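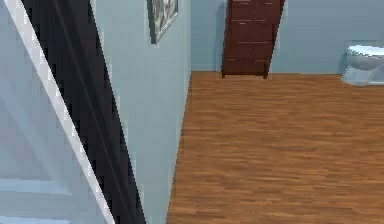
Long, Friday, June 7, 2024

Suretti Home Navigation Simulator, reviewed by Imani Muriithi

I should say up front that I wanted to love this one. I've been teaching little wheeled robots to get around houses for a good while now, mostly on evenings and weekends, and a simulator that runs on my tired old desktop for $149 (with the rooms already furnished!) sounded like a gift. And for the first couple of weeks it pretty much was. Setup took me 12 minutes, the help pages are written by somebody who likes people, and the pale blue rooms with their wood floors are a pleasant place to spend an evening, even if the door edges come out as jagged as a staircase.

The trouble is the doors. My practice run is a simple one: come along the blue wall, go through the opening, cross the floor and stop in front of the tall dresser. I left it going overnight, 2785 tries in all, and in the morning the summary said there had been no collisions. I was thrilled for as long as it took to pour a coffee. Then I played a few back and watched the robot's body slide right through the edge of the door, as if the door were made of fog. Going through them all properly, I found 57 runs like that, every one of them marked as a success.

My friend Nadine Azar, who is far more patient than I am, tried the same house on her Zerasix laptop and got the same thing. Between us we worked out that the door's collision shape stays in the closed position when the door swings open. The robot gets bumped by a door that has moved away and goes straight through the one it can see. The walls and furniture behaved themselves in every test we gave them, and the toilet on the far wall stopped the robot dead each time.

Now, a door clip in a simulator hurts no one. But I had been planning to load that same training onto my Jokix base, a heavy thing with a metal front, and let it loose in a house with a real hallway and a real dog. A robot that has been rewarded for cutting through doors is going to try it, and I'd hate for anybody to find that out with their fingers on the door edge.

I wrote to support and got a kind reply the next day. They agreed it was a fault and said a fix is planned for September. Until then, you can take the doors out of the house file altogether, or turn on the contact overlay and check your playbacks by eye, slow as that is. I've done both. Please don't trust the collision count by itself, and keep the stop button in your hand the first time you run anything on the floor at home.

Three stars from me for now. I'm keeping my copy, and I'll run the whole batch again when the update comes out.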